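Progress report to Kuusisto, second reporting period
Project: Nostolow (turn-based strategy, PC and tablet)
Developer: Bostach
Submitted June 9, 2025

1. Status

The project is in production. The vertical slice was accepted at the end of the first period, and work since then has gone into the campaign map, the rules for supply and weather, and the computer opponent. Two of the milestones in the funding agreement are complete, one is partly complete, and one has been moved to August with the agreement of the program office. Spending is within the approved budget lines. No transfer between lines is requested.

2. Campaign map

The map generator was rewritten. The old version placed rivers after settlements and then moved settlements that ended up in water, which broke road links in a share of seeds that was too high to fix by hand. The new version lays down elevation, then drainage, then soil, and only then settlements and roads. A map that fails the connectivity check is thrown out and the seed is advanced by one.

The test set now holds 311 seeds. All of them produce a map that can be played to the end by the scripted player. Thirteen produce a start position that we judge unfair to the eastern faction, in every case because the only pass through the mountains opens late in the year. These seeds are listed in the tracker under the tag "pass" and will be handled by a minimum width rule, not by removing them from the set.

Load time on the reference tablet is still over the target for the largest map size. Profiling points to the border mesh, which is rebuilt for every province when the save file is read. Caching the mesh in the save is the planned fix. It increases file size, and the cloud save limit on one of the storefronts has to be checked first.

3. Rules

Supply is complete in the form described in the design document, revision 4. Units draw from the nearest depot along roads and rivers, and the cost per tile depends on season. River transport stops when the river freezes. The tooltip for supply has been rewritten twice and still does not explain why a unit next to a depot can be out of supply when the depot belongs to an ally without a transit treaty. A separate overlay is being drawn up.

Weather is complete except for floods. Floods were in the milestone text and are the reason it is reported as partly complete. The flood model works in isolation but undoes road upgrades when it runs in the same turn as construction. The order of turn phases will be changed so that weather is resolved before building.

Diplomacy has 16 treaty types on paper, of which all but three are in the build. The missing ones (joint occupation, debt transfer, and hostage exchange) depend on the event system.

4. Computer opponent

The opponent is built on Emum, our in-house planning library, which was also covered in the first report. Emum scores candidate plans at three levels: faction, army, and province. In this period the army level was moved to a background thread. A late-game turn with 80 active units is now processed while the player is reading the turn summary, and the wait at the end of a turn is no longer the most frequent complaint in test feedback.

Known faults:

- The opponent leaves garrisons in provinces that can no longer be attacked.
- It accepts peace one turn before a siege it is winning would end.
- It does not use river transport in fall, even when the river will stay open long enough.

The second fault is the most visible to players and is scheduled first. It comes from the faction level reading siege progress from the previous turn.

5. Playtesting

Remote sessions were run on the rules build and on the map build. Sessions covered the first campaign hour, a fixed mid-game save, and free play. Players understood movement and combat without help. They did not find the treaty screen unless an event sent them to it, and the button has been moved to the main bar. The fixed save will be replaced before the next round, as returning testers have learned it. 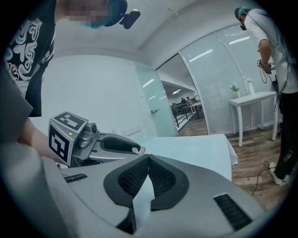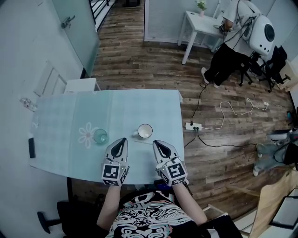 Logging was extended to record undo use by turn. Undo is used most often after merging armies, which suggests that the merge dialog should show the resulting supply demand before it is confirmed. A prototype of this is in the current build behind a debug setting.

6. Risks

The storefront save limit described in section 2 is open. If caching is not possible, the largest map size will be offered on PC only.

Localization is at risk of starting late. The event text is not frozen, and the translation contract bills by word for changes after delivery. We intend to freeze text by chapter.

The engine upgrade has been put off until after release. The current version receives security fixes for the planned support period.

7. Next period

Turn phase order and floods; remaining treaty types; siege fix in Emum; border mesh cache; supply overlay; text freeze for the first two chapters. The beta milestone stays at August. The updated schedule and the cost statement are attached as annexes A and B.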